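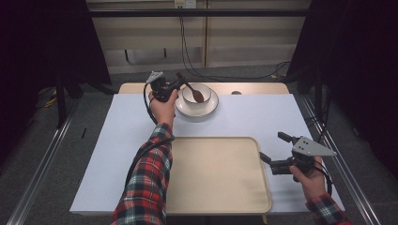

“把勺子从碗里拿出来，放到托盘上，这件事你三岁的时候就会了，可是你要把它讲清楚给一台机器听，讲一个下午也讲不完。”

说这话的是Paltar实验室里负责采集方法的研究员。我们约在二月里见面，本来说好聊一个小时，结果茶续了好几回，等到想起来看时间，外面天都黑了。她说话不快，喜欢讲到一半又绕回去补一句，补的那一句往往最有意思，所以下面的文字我没有怎么删。

她的小组去年开始做一个叫Clukel的项目，问题提得很朴素：人拿着手持夹爪直接干活，录下来的数据，能不能让机械臂学得跟遥操作数据一样好？遥操作他们做了好几年，设备是现成的，人也练出来了，按说没有换的必要。

“遥操作的毛病是慢，而且累。”她说，“你坐在那儿，隔着一层，手上什么都感觉不到。勺子柄那么细，夹住了没有，你得靠眼睛猜。手持夹爪就不一样，夹到东西的时候那一下轻轻的阻力，是会传到手上的。人一有了手感，动作就顺，犹豫就少。我们后来看数据，最先看出来的差别就在犹豫上。”

我问她“犹豫”怎么看得出来。她笑了，说这个词在论文草稿里被合作方Van Acker的同事改掉过，改成了“低速停顿段”，她到现在也不太喜欢。意思其实差不多：夹爪靠近目标之前，停在半空里调整的那一小段时间。遥操作的记录里这样的段落又多又碎，策略网络学进去以后，机械臂也跟着在碗口上方晃，晃着晃着就错过了。

“它学得很老实的，你怎么犹豫，它就怎么犹豫。”

这一轮实验用的都是桌面上的小任务，碗、碟子、勺子、托盘，双手配合。她特别喜欢勺子这一项，说它看着不起眼，里头的难处却不少：柄是斜的，每次搁进碗里的角度都不同；夹得太靠上，提起来会转；夹得太靠下，夹爪又容易碰到碗沿。还有反光，头顶的灯一照，勺背上就是一串亮点，腕部相机有时候会上当。

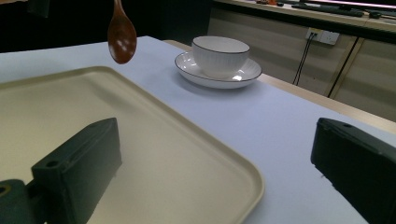
“我们一开始想得很简单，觉得相机装在夹爪上，离东西近，肯定看得清楚。”她接着说，“近是近了，可是手一抬高，视野里的背景就全变了，桌子后面的柜子、电线，统统进来。模型要是偷懒，就会去记那些柜子和电线。”

他们的办法是每录完一批就换一换桌面上的摆法，有时连桌子的朝向也动一动，再把头部视角和腕部视角放在一起训练。对齐两路时间戳用的是自己写的一个小工具，叫Dotum，她说起来有点不好意思，因为界面很难看，组里的人却都用惯了，谁也不肯换。

结果呢？参加采集的一共6个人，每人录了80条勺子任务。同样的采集时间里，手持的方式拿到的可用数据大约是遥操作的4倍。拿去训练之后，机械臂在没见过的摆法上，成功率比原来的基线高出23个百分点。她把这个数字报给我以后，马上又往回收：“这是勺子。叠布的那一项就没有这么好看，提升很小，我们在文章里也照实写了。布太软，夹爪上传回来的那点手感帮不上什么忙。”

我很好奇那些采集的人是怎么练的。她说头一天大家都别扭，总想用自己的手指头去帮忙，夹爪反倒成了累赘。另外还有一只手闲着的问题，一边在夹东西，另一边不知道该放哪里，有人举着，有人垂到桌子下面去了。这些看似无关的姿势都会进到数据里，双臂的策略就得为那只闲手的各种去处操心。后来他们定了一条规矩，暂时用不到的那只夹爪要停在托盘旁边，张开，尽量别动。

“规矩就这么一条，多了人就僵了。”她说，“我们试过写得很细，写了满满两页，几点钟方向接近，夹在柄的哪一段，录出来的东西整整齐齐，训练效果反而差。人干活本来就有一点点随意，那点随意对模型是有用的，至于多少合适，我现在也答不上来。”

这是她打算接着做的题目。下一步想请没有受过任何训练的人来录，再同老手的数据按不同的比例混起来，看看曲线从哪里开始往下掉。Van Acker那边更关心的是换一种夹爪以后数据还能不能用，手指的形状一变，接触的位置就变了，两边为先做哪一个商量了好一阵子，眼下是各做各的，每隔一段时间碰一次头。

临走的时候我又问了一遍开头那个问题，勺子这件事到底算不算做完了。她想了想，说碗换成深一点的，她还没有把握，让我夏天再来问。

（2024年3月10日整理）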